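The grape post, finally

I promised a few of you a grape update back in February and then went quiet, sorry! Life got busy, the write-up got long, and Mitra Bahrami kept finding new things wrong with my plots (she was right every time, which I'm choosing to be cheerful about). So here's the plain-words version of what we've been doing with the robot and the fruit stand, before the proper report goes up.

If you're new around here, I work on the Kedon project, which is a small effort to get a two-armed robot to move awkward, floppy things from one place to another. Boxes are boring. We picked grapes. Fake ones, I should say, because real grapes last about a day in our hands and then the floor gets sticky and somebody yells at me. Fake grapes are a bit stiffer than the real thing, but the part that makes them horrible is still there: a bunch has no proper handle, no flat side, and it changes shape the moment you touch it.

What we wanted to know

Our old policy (that's the learned program that looks at the camera pictures and decides how the arm should move next) was trained on video from the head camera only. It was pretty good at getting the hand over to the fruit. Then it would close on thin air, or on one leaf, or it would squash the whole bunch into the slats. Watching it was painful — so close, every time!

My hunch was that the head camera simply can't see what matters at the end. Once the hand is over the bunch, the hand is the thing blocking the view. So we added a view from the wrist, looking down past the fingers, and asked a pretty simple question: does the last little stretch of the reach get better, and if it does, is it because of the extra view or just because we threw in more data?

This is the kind of thing the wrist view gives you. One finger, lots of grape, and not much else to get distracted by. 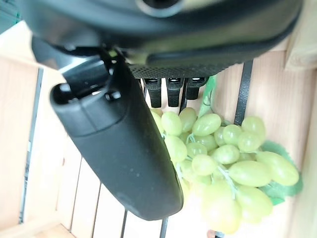 How we did it

We collected 2000 demonstrations with a person driving the arms. Azadeh Najafi drove most of them and she is scary good at it. I drove a few hundred, and I'll admit mine are easy to spot in the data because I hover. I hover and hover and then go in too fast. We talked about throwing mine out and decided to keep them, partly out of kindness and partly because a policy that has only ever seen perfect driving gets very lost the first time it's a little off.

Then we trained two versions. Same demos, same training time, same everything, except one gets head plus wrist and the other gets head plus a second copy of the head view. The second copy sounds silly, but it keeps the two networks the same size, and Mitra would not let me leave the room until I agreed to it.

The fruit goes on a tiered wooden rack, with crates that lean forward the way they do at a market. We dress it up with flowers and leaves on purpose. A bare rack would make the vision part far too easy, and a lot of lab results fall apart the minute you put anything pretty next to the target. The yellow roses in particular were my idea and I'm very proud of them.

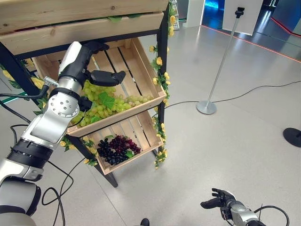 The tilt turned out to be a bigger deal than the flowers. On a flat crate you can come straight down, and a sloppy grasp often works out anyway. On a tilted one, if you push the bunch even a little it slides toward the front board, and now your plan is stale. The head-only version hardly ever recovered from that. It kept going for where the grapes used to be, poor thing.

We moved the bunches between attempts, swapped colors, and sometimes put the green ones where the dark ones had been. We also shifted the leaves around. I wanted to shift the lights too but we ran out of afternoon.

What came out

The short answer is that the wrist view helps, and it helps exactly where we hoped. Getting the hand to the crate was the same for both versions. I stared at those two curves for ages looking for a difference and there just isn't one. Closing on the bunch is where they split. The head-only version mostly failed by closing too high and catching leaf or stem. The one with the wrist view failed less often, and when it did fail it was usually because it got picky and kept adjusting until time ran out. (It hovers. I wonder where it learned that.)

The thing I like best is something we didn't train for directly. With the wrist view, the policy tends to bring a finger in alongside the bunch first, and only then close. Azadeh does that when she drives. I don't. So out of a mixed bag of demos it seems to have leaned toward her style in the final bit, and I'd love to know if that's because her demos are better or just because there are more of them. We haven't pulled that apart yet.

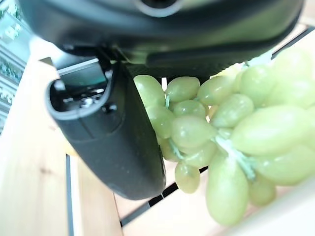

Finger and fruit, from the wrist camera.

Some caveats, so that I don't get emails. We tested on 13 bunch layouts, which is small, and 2 of those were close enough to training layouts that I'm not sure they should count. The numbers in the report are given with and without them. The story doesn't change, but the gap gets a bit narrower when you leave them out. Also, it's all one rack and one set of fruit. I would not bet my lunch on it working with bananas.

There's also the matter of the other arm. Right now the policy controls both but the task only needs one, so the spare arm learns to hold some pose and stay put. We did try freezing it completely. It made no difference to the grasping that I could measure, but the driving felt odd to Azadeh, so we left it free.

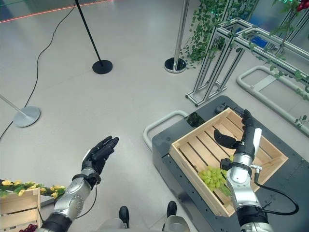

Right hand down in the crate, left hand up and open.

What's next

I want to try the same comparison with the old Karimi baseline that everyone in our corner of the building still uses, because I keep getting asked and I keep not having an answer. Mitra wants a proper study on how many of the demos you really need before the wrist view starts paying off. Her guess is way fewer than we used. Mine is that she's right, again, and I've spent a lot of hours hovering over plastic fruit for no reason.

The code is still sitting in a folder called Clilport on my machine and it needs a good scrub before I'd show it to anyone. If you're working on something similar and want the data layout sooner, leave a comment below and I'll send you the notes I have. They're messy, and the section on syncing the two camera streams is mostly me complaining, but the settings in it are right.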